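Jaltska Büfett-Set 312
Aufbau- und Bestückungsanleitung

Abschnitt 4: Die Snackstation einrichten

Sie haben die Einzelteile ausgepackt, die Schutzfolien abgezogen und vermutlich festgestellt, dass von den Folien mehr übrig ist als vom Set. Das ist normal. Bitte entsorgen Sie sie, bevor Sie weiterlesen – transparente Folie auf transparentem Acryl findet man sonst erst wieder, wenn eine Flasche darauf steht und rutscht.

4.1 Vorbereitung

1. Tisch abräumen und abwischen. Krümel unter einem Stufendisplay sind durch das Display hindurch gut zu sehen, für Ihre Gäste sogar besser als für Sie.

2. Standfestigkeit des Tisches prüfen. Drücken Sie mit beiden Händen auf jede Ecke. Wackelt der Tisch, hilft der gefaltete Bierdeckel nur bis zum ersten größeren Andrang.

3. Acrylteile mit einem weichen, feuchten Tuch reinigen. Kein Glasreiniger, kein Spiritus, keine Küchenrolle.

Achtung: Acryl verzeiht Fingerabdrücke, Kratzer aber nie. Teile nicht über die Tischplatte ziehen, sondern anheben und umsetzen.

4.2 Getränke

4. Das zweistufige Flaschendisplay Matei an die hintere Tischkante stellen, möglichst mittig. Die niedrige Stufe zeigt zum Gast. Wer es andersherum versucht, merkt es spätestens bei der zweiten Reihe.

5. Zuerst die obere, hintere Reihe bestücken, danach die untere. Bei umgekehrter Reihenfolge greifen Sie über die vorderen Flaschen hinweg, und die sind dann nicht mehr lange vorn.

6. Flaschen so drehen, dass der Schriftzug nach vorn zeigt. Drei Flaschen je Reihe ergeben ein ruhiges Bild. Bleiben Sie bei einer Sorte pro Display, auch wenn im Lager noch von allem etwas herumsteht.

Hinweis: Das breitere Stufendisplay Skotard ist für kleine Flaschen und Becher gedacht. Es gehört an die vordere Seite des Tisches. Große Flaschen stehen darauf zwar auch, allerdings mit einer gewissen Neigung zum Abenteuer.

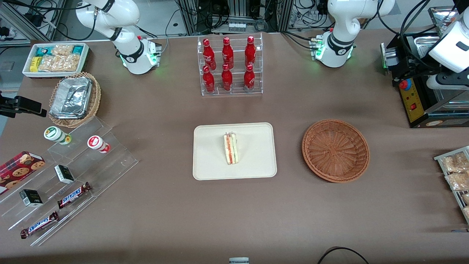
4.3 Speisen

7. Das cremefarbene Tablett in die Tischmitte legen, direkt vor das Flaschendisplay. Es ist der Platz für das, was zuerst weggehen soll, in der Regel also das Sandwich.

8. Dreieckige Sandwiches auf die Schnittkante stellen und in der Klarsichtverpackung lassen. Liegend sehen sie aus wie vom Vortag, auch wenn sie es nicht sind. Ein einzelnes Sandwich macht auf dem Tablett durchaus etwas her. Zwei wirken wie ein Rest.

9. Das weiße, rechteckige Tablett mit den verpackten Snacks füllen. Hohe Packungen hochkant an den Rand, kleinere Päckchen in die hinteren Ecken, Klarsichtbeutel in die übrige Fläche. Die Beutel dürfen dicht liegen, sollten aber nicht über den Rand quellen.

10. Mit Folie abgedeckte Aluschalen im ovalen Korb Barenus stapeln. Höchstens 4 Stück übereinander, den Rest bitte nachlegen. Der Korb hält mehr aus, der Stapel nicht.

11. Den runden Korb zunächst leer lassen. Ja, wirklich. Er ist die Reserve für alles, was in letzter Minute noch gebracht wird, und etwas wird immer gebracht.

Achtung: Keine heißen Schalen in die Flechtkörbe stellen. Das Geflecht ist bis 50 °C belastbar. Darüber riecht es zunächst nach Heu und später nach Reklamation.

4.4 Nachfüllen und Abbau

Nachgefüllt wird von hinten nach vorn, Reihe für Reihe. Vorhandene Ware rückt dabei nach vorn, neue Ware kommt dahinter. Uns ist bewusst, dass Sie das schon wissen. Fragen Sie trotzdem Ihre Aushilfe.

Zum Abbau zuerst die Flaschen entnehmen, dann die Displays anheben. Ein bestücktes Display darf nicht getragen werden, auch nicht kurz und auch nicht nur bis zum Nebentisch. Flechtkörbe ausklopfen und trocken lagern. Tabletts von Hand spülen. Die Acrylteile kommen mit Zwischenlage zurück in den Karton, die schwersten nach unten.

Ersatzteile und Zwischenlagen finden Sie in Abschnitt 6.

Stand: 6. April 2018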